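August notes on the scooping task. We've recorded 31 demonstrations for the Arkura set so far, all by hand with black gloves on, and seeds are harder than I expected. A heaped spoon over a full container loses a few grains on almost any movement. 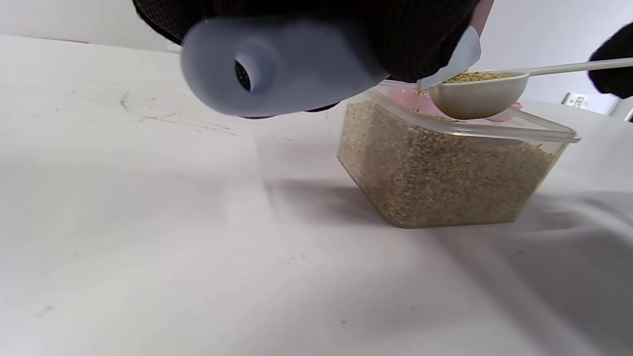
Why not do it by remote control? Our Plunis link lags, and pouring suffers first.

I threw out 7 takes for rushed approaches – the path was fine, the speed wasn't.

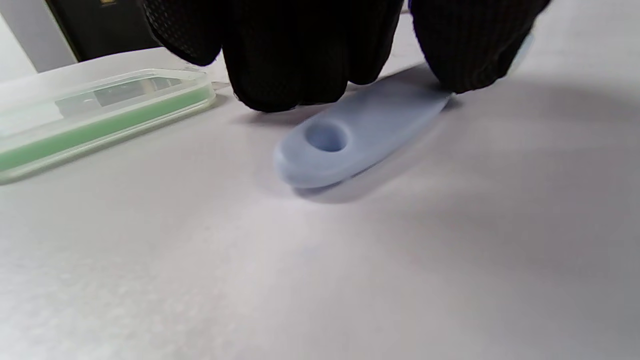

The remaining takes get trimmed at both ends before training. I'd like 1,000 eventually, but the next batch will be small, with slower starts.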